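Work mat for benches and tables, dark grey
Last updated: Tue 4 December
Reading time: 3 minutes

The Sorkari is a plain work mat for people who sit or stand long hours at one bench. It lies on top of the surface you already have, it protects this surface from scratches, and it stops small parts from rolling away. We sell it in one colour, dark grey, and in two sizes. It is made for us in the small workshop in Inier which also makes our tool rolls, and we check every piece before it is packed.

Many customers write to us after they have tried a rubber mat or a piece of carpet. Rubber is good against slipping, but it has a smell in the first weeks and it holds the dust in a way that you must wash it often. Carpet is too soft, and a screw that falls into it is difficult to find. The Sorkari is between these two. It has a low, close surface, so you can slide a box over it without much force, and a screwdriver which you put down stays where you put it.

The edge

For the first years we delivered the mat with a cut edge only. This was cheaper, but the corners began to open when the mat was moved every day. Since September all mats have a finished edge. The work is done by machine along the four sides, and afterwards the corners are done again by hand. If you have an older mat from us and the corners are opening, please write to us. We can finish the edge for a small price, and you pay only the postage to our address.

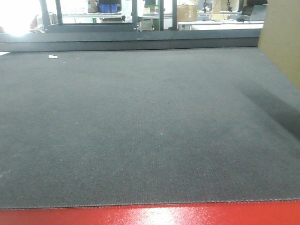

Colour was a long discussion with us. We tested a light grey and a green, and both looked very nice on the first day. On dark grey you will see the dust sooner, and we want to say this clearly before you buy. Small light flecks of lint show on the surface, and a mat can have a paler, worn-looking area across the middle, where the hands and the tools normally are. A white scrap of paper, on the other side, you find at once, even when it lies far back in the corner near the rail. For the same reason small bright parts are easy to see on it. Customers who repair clocks and cameras have told us that they like this very much.

Which base is suitable

The mat can lie on wood, metal, glass or a painted surface. It has no glue on the back and it leaves no marks. On a very glossy base it can move a little if you lean on it with your full weight. In this case we recommend the Bavthorpe corner pads, which are sold separately in a set. You press them under the mat and they can be taken off again. If your bench has a raised edge at the back, push the mat completely against it, and then you need the pads only at the front.

Please measure your bench before you order. The mat should not hang over the front edge, because the border will rub on your clothes and become frayed much faster.

Sizes and prices

Small: 62 cm deep, for a normal table. Price 5 pounds less than the large one.
Large: the same depth, 254 cm long, for a full bench. It comes rolled, not folded.

We can cut the large mat to another length, but the cut side will then be without the finished edge, unless you ask us to finish it also. This takes 3 working days more. A mat which was cut to your measure cannot be returned.

How to care for it

Shake the mat outside, or use a vacuum cleaner with the flat nozzle. A sticky roller for clothes is also very good for lint. For spots, take a damp cloth and a little hand soap, and press, do not rub. Rubbing makes the surface lighter in this place and we cannot repair it. Do not put the mat in the washing machine or the dryer, and do not iron it.

When the mat arrives it will want to roll itself up again. Lay it with the upper side down for one night, with something heavy on both ends. In a cold room it can need a second night.

The mat is not suitable for soldering without a heat-proof sheet under the work. It is also not an antistatic mat. If you work with open electronics, please look at the Panganiban mat in our shop, which has a press stud for the earth cable and costs more.

Samples

A small sample piece of the material is free, one for each household. Write your postal address in the message and we send it in an ordinary letter.

Contact | Delivery and returns | © Sorkari Bench Goods | Back to top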